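Plivell Neighbors Home Share
Progress report to the Boychuk Fund, covering the period to the end of November

Dear friends at the Fund,

Thank you, once again, for your patience with our paperwork, and for the kind note that came with the second payment. It was pinned up in the office for weeks and cheered us all up through a very rainy stretch!

As you'll remember, the grant pays for matching older homeowners in Plivell and Trurkham who have a spare bedroom with people who need an affordable place to live and are glad to lend a hand around the house. We had 141 inquiries in this period, one more than the 140 we told you to expect, so I will confess to feeling a little smug. Of those, 71 went as far as a home visit or a first interview, and seven matches are now settled and past their trial month.

The trial month has been the biggest change since our last report. We used to ask people to sign for half a year straight away, and it frightened off some lovely hosts who only wanted to know whether they could share a kitchen with a stranger. Now either side can step back after four weeks with no hard feelings (two pairs did, and both hosts have asked to try again in spring).
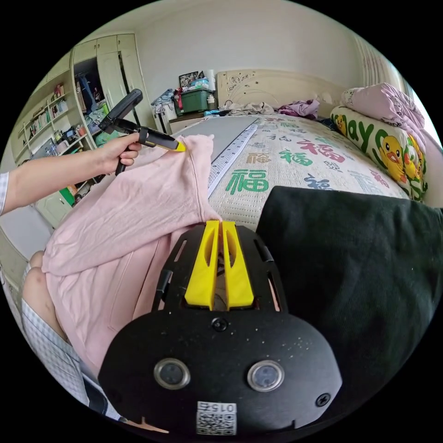 Home sharing, autumn period.

Money next. Spending on background checks ran over because the county raised its fee, and we covered the gap from the printing line, where we had been careful. The bedding and small furnishings allowance is nearly used up. It goes further than I ever thought it would, and a decent mattress does a great deal for a new arrival's spirits. We would like your permission to move what is left of the travel line into it, as most of our Trurkham visits can be reached on the Grirnmont bus.

We also rewrote the house agreement. The old one ran on for pages about liability and said hardly anything about guests, heating or who buys the milk, and those are the things people really fall out over. 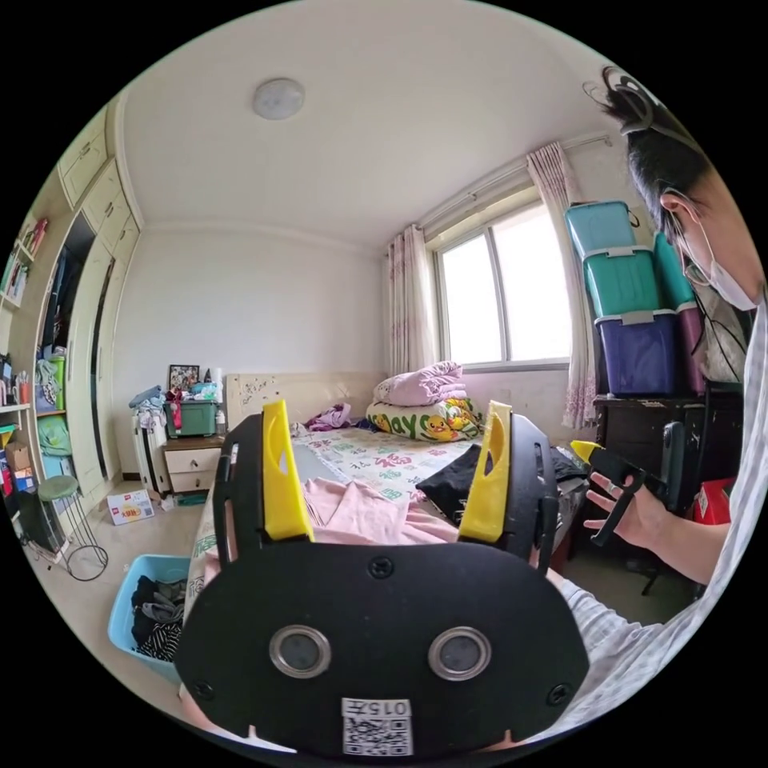 Mutua Muli wrote to us after reading the new draft: "Please put the part about quiet hours on the first page. My host goes to bed at nine and I was too shy to ask for two weeks." We have moved it, and added a line asking both people to write down their usual bedtime.

Before the next report we hope to hold a supper for all the current pairs and to start a waiting list for Grirnmont itself, where we have willing sharers and, so far, hardly any hosts. The full accounts are attached, and I'm always happy to talk anything through by phone, mornings being best.

With warm thanks from all of us at Home Share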